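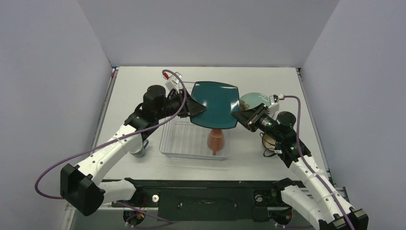 Two-arm teleoperation: when should an episode be discarded?

Our group at Stavendale records demonstrations in which both arms lift a plate together over a bin. Of 352 episodes, 14 contain a pause while the operator corrects one grip. Should these be removed before training?

Mahlet Endale
Retain them. A policy benefits from seeing a correction – provided the operator finishes the task. Please label the 14 so that they may be excluded later.

Guest
We delete ours. No issues so far.

Dresgate Support
Kindly state which software version is in use.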